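# Taking your blood pressure at home

A single reading taken in a surgery describes a few seconds of one day. Blood pressure varies with posture, breathing, conversation, a full bladder and the walk from the car park, and in many people it rises when someone else fits the cuff. A week of readings taken at home gives a more useful average, provided they are all taken the same way.

Most home monitors are automatic and use the oscillometric method. The cuff inflates until the artery is squeezed shut, then deflates slowly while a sensor records small pulses of pressure in the air inside it. Software works out two figures from the pattern of those pulses. The upper one, systolic, is the pressure as the heart contracts; the lower one, diastolic, is the pressure as it relaxes between beats. Both are given in millimetres of mercury. The third number on the display is the pulse rate.

The method works well when the pulse is regular. With an irregular rhythm such as atrial fibrillation, successive beats differ in strength and the calculation becomes less reliable. Many monitors show a symbol when they detect this. The symbol is not a diagnosis, but it should be reported if it keeps appearing.

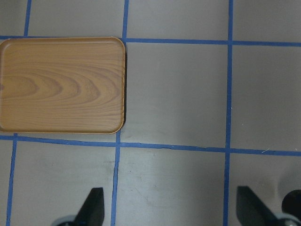
## Choosing a monitor

Upper-arm monitors are generally preferred to wrist models. A wrist cuff has to be held level with the heart, and a few centimetres either way will shift the result. Wrist models have their place where an upper-arm cuff cannot be made to fit or is painful.

Look for a model that has been clinically validated, meaning that its readings have been compared with those of trained observers under a published protocol. Validation applies to the model and not to the maker's whole range. Price is a poor guide. Extra features such as wireless transfer, several user profiles and coloured warning bars have no bearing on accuracy.

Cuff size matters more than any of them. Measure round the bare upper arm, midway between shoulder and elbow, and compare the result with the range printed on the cuff or its box. A cuff that is too small reads high, and one that is too large tends to read low. Many monitors are sold with one medium cuff; others can usually be ordered separately, and should come from the same maker.

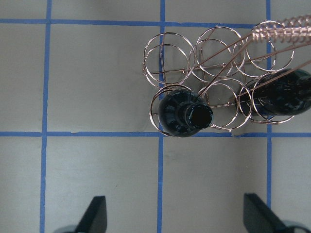 *Wire wine rack with a copper-toned finish.*

## Taking the reading

Avoid caffeine, tobacco and exercise for half an hour beforehand, and empty the bladder. Sit for five minutes in a chair with a back, feet flat on the floor and legs uncrossed. Rest the arm on a table so that the middle of the cuff is level with the heart. The cuff goes on bare skin, with its lower edge two or three centimetres above the crease of the elbow. A sleeve pushed up into a tight band is worse than no sleeve at all.

Do not talk during the measurement. Take a second reading after a minute, and write both down.

On the first day, measure both arms. A small difference is normal. Use whichever arm reads higher from then on, and mention any large or lasting difference at the next appointment.

Danuta Witkowska, a practice nurse, asks patients to bring the monitor in with the notebook. "I watch them do it once," she says. "Usually it's the arm. It's hanging down, or they're holding it up themselves, and either one changes the number."
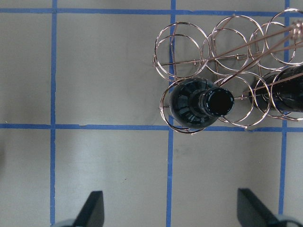

## Keeping the record

A common schedule is two readings each morning and two each evening for a week. The first day's figures are often left out of the average – they tend to be higher, while the routine is unfamiliar. Record every reading as displayed. Rounding to the nearest ten hides the changes the record is meant to show, and so does leaving out the ones that look wrong.

Diastolic figures in one week might run from 71 to 80 with no change in health or treatment. A single 59 among them calls for a repeat and a check of the cuff. A run of low readings with dizziness on standing is a different matter, and should be discussed with a doctor, particularly if tablets for blood pressure have recently been started or increased.

Thresholds for home averages are usually set a little below those used in the clinic. Your doctor will say which apply to you, as they depend on age, pregnancy and other conditions. Do not alter the dose of a prescribed medicine on the strength of your own readings.
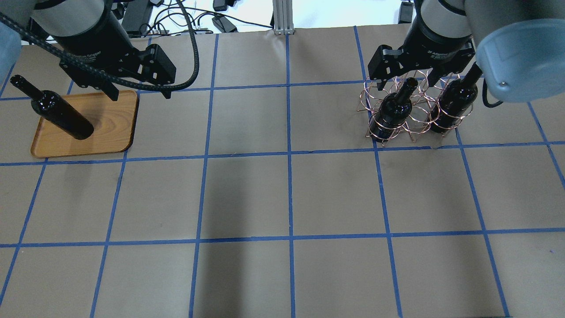
Rongrong Jin would put more weight on stopping. Once the week is done and the average is steady, she argues, daily measurement adds little, and anxious patients who check every hour can push their own figures up. She suggests putting the monitor in a cupboard until the next agreed week.

Very high readings are the exception. If the display shows 180 or more over 120 or more, rest for a few minutes and repeat. If the second reading is as high, seek medical advice the same day. Chest pain, breathlessness, confusion, weakness on one side or sudden loss of vision alongside such a reading is an emergency.

Cuffs wear out, tubing cracks at the joints, and sensors drift. Check the instructions for the recalibration interval, and replace the batteries before starting a new week of readings.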